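Foro Ploko › Manipulación › Aprender de demostraciones con pinzas de mano

kaimal_rita
05/03/2026
Hola a todos. En Urketex repetimos el método de Karthikeyan Sundaram: 967 demostraciones con pinzas de mano, sin teleoperar nada, y la política entrenada acierta 29 de 30 intentos con objetos conocidos. ¡Estoy contentísima, la verdad!

drarnormont
Enhorabuena, pero 30 intentos me parecen poquitos. ¿Y con objetos nuevos?

kaimal_rita
Ahí baja, no lo voy a esconder. Todavía no tengo una cifra que me atreva a poner.

tornillo_flojo
Yo discrepo del método entero. Con teleoperación me bastaron 90 demostraciones para una tarea parecida, y los agarres ya salen dentro del alcance del brazo.

kaimal_rita
Te lo compro a medias, porque el alcance nos dio guerra en December, perdón, en diciembre (se me cuela el inglés del informe). Pero con las dos manos se trabaja muy a gusto — y eso, después de una tarde larga, se agradece muchísimo. 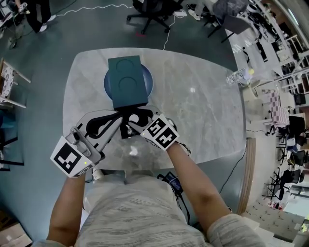 Lo que sí os pido es que cuidéis los marcadores: si la muñeca gira demasiado se pierde el seguimiento y esa toma no vale.

drarnormont
¿Filtráis a mano o con umbral?

kaimal_rita
Con umbral, y luego repaso yo las dudosas.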